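Search the archive
Search this list
Go

Dallow Rowing and Paddling Club -- members' list
Subject: Re: Spring potluck, the long row, and what to do about the old double
Posted in March by Nadège Bouvier, 9:24 p.m.

Hello everybody,

I meant to write a short note tonight and I can already feel it getting away from me, so get yourself a cup of tea. Thank you to all of you who wrote back about the potluck and the long row. I read every message, some of them twice, and I'm going to try to answer the lot in one go so your inboxes get a rest.

First, the earlier message, for those who missed it while the list was acting up:

> Hi all,
> A few questions from those of us on the early morning boats.
> Is the long row still going from the Dallow ramp up to Caron Point,
> or are we turning at the bridge like last year? Some of the newer
> rowers are nervous about the distance and would like to know before
> they sign up.
> Also, can we please decide about the old double? It's been on the
> bottom rack for two seasons and we keep banging our shins on the
> riggers. I'd love to see it rowed again, but I'd settle for seeing
> it moved.
> Last thing: is the potluck before or after the row? I'm asking
> as someone who has made the mistake of eating chili first.
> See you on the water,
> the 6 a.m. crowd

Well, bless the 6 a.m. crowd. You are tougher than I am, and you always leave the dock tidier than you found it.

The long row is going all the way to Caron Point this year. We talked it over at length (you know how we are) and the feeling was that turning at the bridge left people a bit flat last time, me included. It comes to 24 kilometers there and back. I know that sounds like a lot if you started with us in the fall, but you won't be racing, and there is a good gravel beach at the point where you can get out, stretch, and eat a sandwich. Anybody who would like to do half can swap seats there. We did that years ago with my sister and her friend and it went beautifully, apart from my sister leaving her shoes in the car at the wrong end.

We have 27 people signed up so far, which makes me very happy! That includes three in single kayaks. Kayakers, please stay on the east side of the channel going up, the same as the shells. The Nukach ferry runs its usual timetable that morning and it throws a bigger wake than you'd think. When you see her leave the landing, stop, turn your bow toward the wake, and let it roll under you. If your boat is new to you, practice that with a coach some quiet evening beforehand.

Launch is at 7:30 from the ramp. Please be there by 6:45 so we can get boats down and oars sorted without anyone getting cross. The parking lot by the ramp fills up fast once the fishing people arrive, and you can use the field behind the church if you need to. Close the gate after you -- there are goats in there this spring and one of them is very keen to travel.

The potluck is after the row. I have heard the chili story in full and I agree completely.

On the food, I have far too many promises of brownies and hardly any of salad. I would never turn down a brownie, but if you have said brownies and you could bear to bring something green, write to me and I'll change you on the sheet. We'll have the long tables out by the boathouse doors if it's dry and inside by the ergs if it isn't. Bring your own plate and fork. We have mugs.

Now, money, and I'll be quick. The club has $2,418 in the boat fund after the winter raffle. That is a lovely number and I want to thank everyone who sold tickets to their dentists and cousins. It has to cover new straps for the trailer, a set of sculling oars for the juniors, and whatever we decide about the old double.

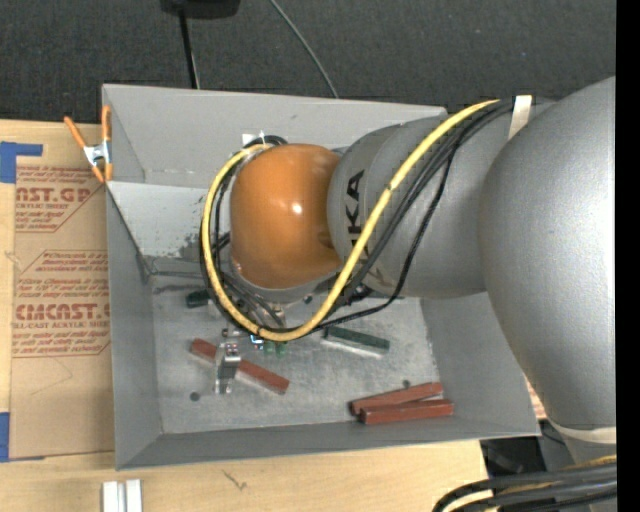

Can the old double be made fit to row again this season?

The hull is sound, and with new foot stretchers and both seats rebuilt she could be back on the water by early summer.

I went over her with a flashlight last week, along with two of the fellows who know far more than I do. She's one of the old Horix boats, heavier than what people like now, but so steady that you could pour coffee in her. The wood around the bow seat has a soft patch the size of my hand, which can be cut out and patched at a work evening. The riggers need new bolts. I would much sooner fix her than sell her, and I admit I'm not neutral, having learned to scull in that boat with my aunt shouting at me from the bank. If you feel differently, please say so on the list. I promise not to sulk.

In the meantime she is moving to the top rack, for the sake of your shins. I need four people of decent height to help lift her after the evening session. It's a ten-minute job and I'll bring cookies.

A few odds and ends while I have you. Someone left a green thermos and one gray glove on the dock, and they're on the shelf under the logbook. Please do write in the logbook, going out and coming in, even if you're only out for a quick paddle. The coaching launch is low on fuel again. And if you borrowed the good bow light, the one that really stays clipped on, the early boats would love to have it back before the mornings get busy.

If you still want to join the long row, reply to me and say which side you row and whether you'd like to swap at the point. If you're not rowing, come anyway and stand on the ramp and wave, it does us a world of good. We also need two more people in the safety launch, which is a comfortable seat with a blanket and the best view on the river.

That's plenty from me. My tea has gone cold and the dog wants out.

Warmly, and see you at the ramp,
Nadège

P.S. The gate code at the boathouse has changed. I won't put it on the list, but ring me any time before nine at night and I'll tell you.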